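I have been trying to get better at mending things before they're past saving, and November seems the right month for it, what with the dark coming down at teatime and nothing much on the telly. My gran's old sewing tin has come down from the top of the wardrobe (it weighs a ton, and half of that is odd buttons) and lives by my chair now.

So far I've done 6 pairs of socks, a pillowcase and the lining of my good coat, which took two evenings and a fair bit of muttering. The thread came from Jinero, the little haberdashery on the corner in Gekby, where a reel is still 81p and they'll let you stand at the window for ages matching colours. I always come out with something I didn't go in for! Last time it was 30 centimetres of green ribbon, and goodness knows what that's for.

Darning is slow, and I've grown very fond of it. You go over, under, over, under, the kettle goes on again, and before you know it there's a heel where there used to be a hole. Knees are next on my list, and I'm a bit nervous of those, denim being such tough stuff to get a needle through.
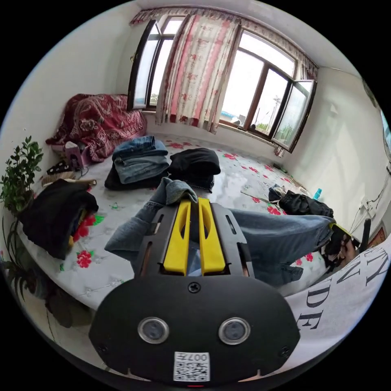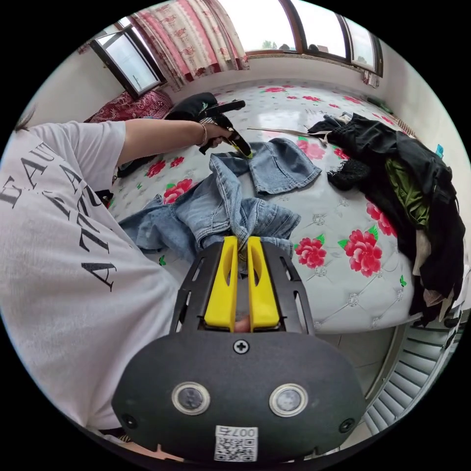

Light-blue denim on the bed, both times.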